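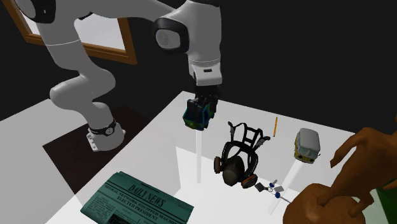
Home Products Shelters Cases Spares Contact

Search products Go

Ciltero 694 Document Case

The Ciltero 694 is a lockable case for carrying restricted papers between offices, bases and contractor sites. The body is steel, the lid has a rubber seal, and it comes with 4 keys. Empty weight is 70 ounces. We build it in our Plolletport workshop and deliver in June – larger orders need more time.

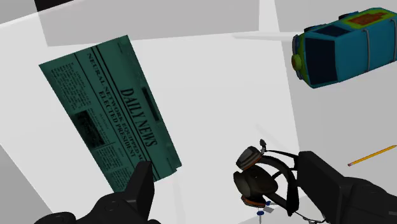 Each case includes a pad of transfer sheets, which the sender and the receiver both sign. We print the sheet title in large letters, because guards check it quickly at the gate. A headline like "NEURAL NETWORK EQUIPPED AI ELECTED PRESIDENT" is easy to read even when the newspaper lies diagonally, and we want the same from our sheet. A box of 2000 spare sheets can be ordered separately.

Comments

Cinzia Gentile
Does the lock fit the older Bunda case also?

Dede Mensah
No, I tried. You need the Abugri adapter plate – two screws and it is done.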